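[robotica-manip] Re: Visita a Flenus: ¿qué enseñaron de la captura con pinza manual?

De: Íñigo
Para: robotica-manip
Asunto: Re: [robotica-manip] Visita a Flenus: ¿qué enseñaron de la captura con pinza manual?

Amaya escribió:

> Hola a todos:
>
> No pude ir el martes a la jornada de puertas abiertas y en el programa
> solo ponía "captura bimanual de demostraciones, sesión práctica". En
> Sonda tenemos que decidir antes de mayo si seguimos teleoperando los
> brazos o pasamos a pinzas manuales para la parte de clasificación.
>
> Me interesan sobre todo cuatro cosas:
>
> - qué objetos usan y si son deformables de verdad o cubos de espuma
> - cómo resuelven la postura de las pinzas y la referencia de mesa
> - cuánto descartan y por qué motivo
> - si dejan sacar datos en bruto o hay que pasar por su formato
>
> Si alguien tomó notas, agradecería que las pegara aquí aunque estén
> sin ordenar. Las diapositivas de Narero que circulan son de la edición
> anterior y no sirven para esto.
>
> Un saludo,
> Amaya

Hola, Amaya:

Estuve en el turno de las once. La sesión duró 55 minutos, descontada la presentación de empresa, y la llevó Daichi Mizuno, que es quien mantiene el procedimiento de captura. Pego las notas siguiendo el orden de tus preguntas, con añadidos. Donde pongo "según Daichi" es que no lo pude comprobar.

1. Objetos y tarea

Sacar envases ligeros de un recipiente, uno por agarre, y dejarlos sobre la mesa. Después se devuelven y se repite. Son objetos deformables, sin cubos de espuma. La política que entrenan con esto se ejecuta en el brazo que ellos llaman Nicholas, que ese día no entraba en el programa; toda la sesión práctica fue con pinza en mano.

Pregunté si clasificaban por referencia o por forma. Por ahora solo separan de uno en uno y la clasificación viene en una segunda etapa, con otro modelo.
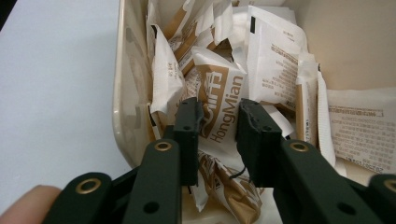 La dificultad de la tarea está en el contacto múltiple, y para eso el material está bien elegido. Un envase rígido se localiza y se agarra; un sobre flexible entre otros sobres arrastra a los vecinos al cerrar, y la orientación del agarre cambia a mitad del movimiento. En la cubeta beige los sobres están apretados y arrugados, blancos con dorado casi todos, de modo que el borde de uno se confunde con el pliegue del siguiente. El que lleva la marca "HongMian" en vertical queda doblado sobre sí mismo justo delante de la separación entre los dedos, y al lado hay otros en forma de tira, mucho más estrechos. Para segmentación es mal caso. Para nosotros es más parecido a la línea de retorno que cualquiera de los conjuntos que hemos usado en Sonda. Tendría que añadirse algún envase transparente, que allí no vi.

No fijan el contenido entre repeticiones. Se remueve a mano y se sigue. Alguien del público preguntó por la repetibilidad y Daichi respondió que la reproducibilidad la buscan en el protocolo del operador y que la disposición inicial la quieren variada. Discutible para evaluar, razonable para entrenar.

2. Puesto y referencia

El puesto es una mesa con superficie blanca lisa y el recipiente apoyado encima, sin fijar a nada que yo viera. El operador trabaja de pie, pegado al borde cercano, con una pinza en cada mano. Los cables van por el suelo, que es enmoquetado, y hay que vigilar dónde se pisa. Si copiamos el montaje, yo los llevaría por arriba.

La postura de cada pinza se estima con la placa de marcador que lleva montada y con la imagen de su propia cámara. El peso relativo de una y otra fuente no lo dieron. Según Daichi, cuando la placa se pierde de vista unos instantes el seguimiento aguanta con la cámara propia, y lo que degrada de verdad es girar la muñeca deprisa justo al salir del recipiente. Piden a los operadores que saquen el objeto recto y giren después. 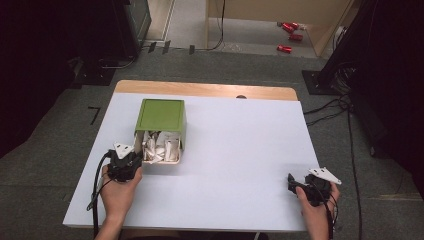
Puesto bimanual: caja de tapa verde con el frente abierto y las pinzas con sus placas blancas triangulares.

Algunos detalles que apunté de esta parte:

- La mano izquierda apunta a la caja y la derecha espera cerca de la esquina del tablero. En la variante en que cooperan las dos, la derecha sujeta y la izquierda extrae. La variante cooperativa solo la contaron.
- La vista desde la cabeza se graba siempre, aunque luego la política no la use. Les sirve para revisar episodios dudosos sin reconstruir la trayectoria.
- El sistema de coordenadas se ancla a la mesa al principio de cada tanda. Si alguien mueve la mesa, la tanda se cierra y se abre otra. No intentan corregir a posteriori.
- El recipiente con abertura frontal obliga a entrar casi en horizontal; la cubeta abierta por arriba, desde arriba. Los tratan como dos tareas distintas, con estadísticas separadas.

3. Comprobación previa de las pinzas

Antes de cada tanda el operador hace una pasada en vacío con cada pinza sobre la superficie blanca: apertura completa, cierre completo, apertura otra vez. De ahí sale el recorrido en unidades de la propia imagen y se compara con el de la tanda anterior. Si la diferencia supera un umbral (no dieron la cifra), se revisa el varillaje antes de seguir.

Me pareció la parte más aprovechable de la visita. En nuestras pinzas el juego de las articulaciones crece sin que lo notemos hasta que los agarres finos empiezan a fallar, y entonces ya hay varias tandas afectadas. El mecanismo de Flenus lleva casquillos de color latón en los pivotes de los brazos articulados. No sé si duran más que lo nuestro; nadie presentó ensayo de desgaste y tampoco lo pregunté.

Otra cosa que hay que mirar es la geometría de los dedos. Son bloques oscuros y rectangulares, de cara interior ancha. Con sobres finos la cara ancha ayuda a no perder la pieza al levantar, pero al entrar en un montón empuja más material del que haría un dedo estrecho. Tienen pendiente probar otras puntas.
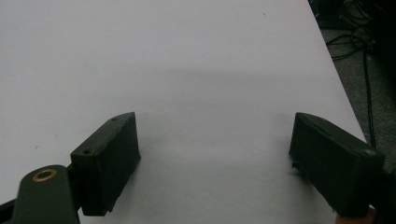

4. Sincronización y descarte

Cada flujo se sella en el momento de la captura y la alineación se hace después, fuera del puesto. La señal que usan para alinear es el cierre de los dedos, que se reconoce tanto en la cámara de la pinza como en la vista de cabeza. Si el desfase entre ambas no es constante a lo largo del episodio, el episodio se descarta entero.

Sobre el descarte dieron esto: en una jornada normal graban 200 episodios por puesto, y los motivos de rechazo, por orden de frecuencia, son

- el episodio empieza con los dedos ya en contacto con el contenido
- salen varios objetos enganchados y el operador no los separa
- la mano tapa parte de la imagen durante el agarre
- desfase variable entre cámaras

El porcentaje total no lo quisieron dar. Insistí un poco y la respuesta fue que depende mucho del operador en la primera semana. El primer motivo lo evitan exigiendo que todo episodio empiece y acabe con la pinza abierta sobre mesa despejada, lo que además deja un fragmento limpio al inicio para comprobar exposición y enfoque. Esa misma posición de reposo la usan como separador automático cuando se graba en continuo: el programa busca los dedos abiertos y quietos, corta ahí, y el operador no tiene que pulsar nada entre una repetición y la siguiente. Para dos manos el corte exige que ambas pinzas cumplan la condición a la vez.

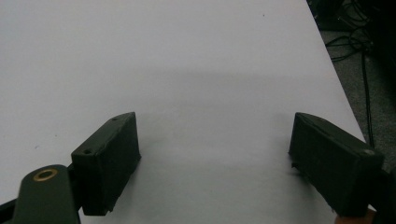

Ese último requisito les da problemas cuando una mano termina antes que la otra, porque el operador tiende a adelantar la que está libre hacia el siguiente objeto. Lo han dejado en manos de la instrucción al operador, y si se incumple sale un episodio doble que hay que partir a mano. Nosotros podríamos cortar por mano y reagrupar luego, pero habría que tocar el cargador de Sonda, que ahora supone un único intervalo por episodio.

5. Formato y acceso

Los datos en bruto se pueden sacar: vídeo por cámara, marcas de tiempo y un archivo de calibración por tanda. La trayectoria estimada va aparte y en su formato. Narero ya tiene un conversor, según Daichi, aunque solo contempla una pinza. Habría que preguntarles si piensan ampliarlo antes de ponernos a escribir otro.

Licencia: para evaluación interna no ponen pegas, para publicar hay que pedirlo por escrito.

6. Lo que quedó sin responder

- precisión de la postura con la pinza dentro del recipiente
- comportamiento con luz no uniforme (allí la mesa estaba iluminada de forma bastante pareja, con alguna sombra suave)
- tiempo de formación de un operador nuevo
- coste de recambios

Mi opinión, para lo que pediste: para la extracción, pinza manual. Para la inserción en bandeja seguiría con los brazos hasta ver la primera cifra de la lista anterior. Si hay otra visita, convendría llevar una bolsa de nuestro material y pedir que graben una tanda con él; Daichi dijo que con aviso previo se puede.

Me falta pasar a limpio el esquema de los soportes de cámara. Si a alguien le corre prisa, que escriba fuera de la lista.

Saludos,
Íñigo

_______________________________________________
Lista de correo robotica-manip
Para darse de baja, enviar un mensaje con el asunto "baja"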